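# 6 Turnout, and the People Who Produce It

On the morning after the Clarkberg council election, the losing side blamed the weather. It had been a mild, dry December day. When this was pointed out, they blamed the buses, then the winning side's leaflets, and at last, with some reluctance, the voters.

The margin in Jekwood ward was 107 votes. The ward had gone the same way at every election since it was drawn, and the sitting member, Wanda Baptiste, had spent the final week helping out in Alvarado, where she thought she might be needed. Her challenger, Abenezer Birhane, had spent it on doorsteps. He had also spent the spring and summer on them, which was held at the time to be a sign of poor judgement.

Most accounts of elections begin with persuasion. A candidate makes an argument, the voter weighs it, and a cross goes in a box. This is a flattering picture of everybody involved. In local contests the larger question is usually who votes at all, and that is settled by duller things: whether the register is up to date, how far it is to the polling station, and whether anyone has knocked.

Birhane's campaign added 500 names to the Jekwood register, most of them tenants on the Altent estate who had moved in after the last canvass. Few had strong views on the council. Several had strong views on the bins, and in a ward election that will do very well.

In this chapter we look first at registration, then at contact – calls, leaflets, the knock at teatime – and then at the awkward matter of measuring either one. Campaigns that win believe that everything they did worked. Campaigns that lose keep worse records. Readers who have not yet met the idea of a control group should go back to Chapter 4 before starting section 6.3, and readers who skipped Chapter 4 on purpose should do the same.

A word on terms. We use *turnout* for votes cast as a share of registered voters, except in section 6.5, where the share is of all adults. The two figures for Jekwood differ by 19 points, and both sides have quoted whichever one they liked.

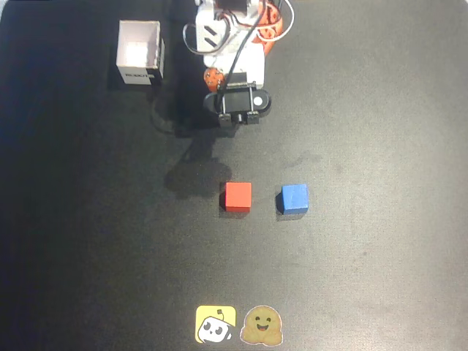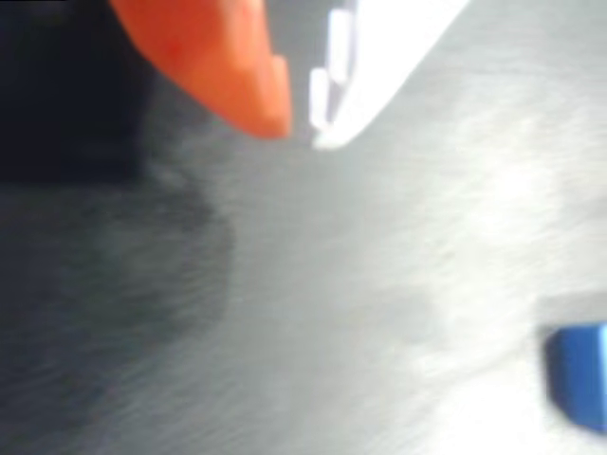

*Figures 6.1 (first) and 6.2 (second). Orange and white parts over a dark surface; over a grey one, with motion blur.*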